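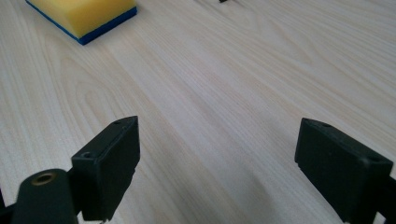

3 November 2022

Sponge day. I told myself I'd have the wiping task written up by lunch and it's past four, so this is going in rough and Abdelghani can yell at me about it tomorrow.

Where we are: the total for table wiping stands at 541 demos. Last time I trained on it we had 332, and the policy could find the sponge, grab it and push it across the table in a way that looked a lot like cleaning, if you stood far enough back. Up close it was more like petting. It never pressed hard enough, and it had no idea when to stop (my favorite run went over the same clean patch until I got bored and hit the button).

So the question for this round was whether more data fixes the pressing. Short version: a bit! It leans in more now, and it'll do two decent strokes before it floats off the surface again. But I put down a ring of dried coffee this morning and it went straight over the top of it, very pleased with itself, and left the ring right where it was. My seven-year-old can do that job. She won't, but she can.

Things I changed, so I don't have to work it out again in a month:

Start poses. Fingers wide open every time, sponge well away from them. Before, I was starting practically on top of it and the policy got lazy about reaching.

Sponge side. Yellow up, blue scourer down for this batch. I want a second batch flipped, and please let's not mix them in one folder like we did in April. I spent two days sorting that out and I still don't trust the labels.

Stroke direction. I've been going along the grain without thinking about it, and Abdelghani goes across. Neither of us is wrong but we should pick one, or do both on purpose.

Abdelghani Fahmy came by around two and we had the usual argument. He thinks wiping is nearly there and folding is hopeless, and I think it's the other way around. With a towel you can at least look at it and say whether it's folded. With a table you need to know what dirt is, and whether it's coming off, and that a sponge full of crumbs is making things worse. He says the Clestbridge people already have a machine doing bench wipe-down on night shift. I asked if anybody there still wipes the benches in the morning and he went a little quiet, then said he'd find out.

My honest guess for the Moon review: picking up, yes. Putting away, mostly. Cleaning, not yet, and I wouldn't let it near my own kitchen without a person in the room.

Other stuff. The training run from last night died at step 1,947 with the disk full, my fault, old checkpoints. Cleared them and restarted at lunch. The new one has gone past 2,150 and is still going, so I'm leaving it alone.

To do: flipped sponge batch. Try a damp cloth, which I've been putting off. Ask Ukside whether they can send softer finger pads. Get more coffee, for the rings and for me.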